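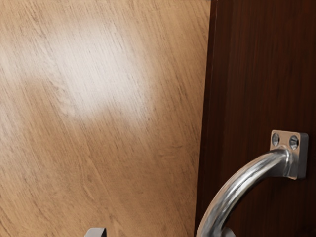 Hendia Heated Recovery Wrap

If you're healing from belly surgery, or just having one of those weeks when your gut won't settle, a little steady warmth can feel wonderful! The Hendia wraps around your middle and stays put while you shuffle to the kitchen and back – no more clutching a hot water bottle under your robe.

There are 3 heat settings, and the lowest is gentle enough for a long movie. It shuts itself off after 2 hours. The soft cover
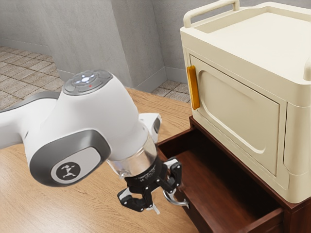 zips off and goes in the washing machine with your towels. Made by Volletti, weight 17 ounces, item number 204.

Ask your surgeon before using heat near a fresh incision, and keep a layer of clothing between the wrap and your skin. The extender strap is sold separately and fits the older Bodotska belt too.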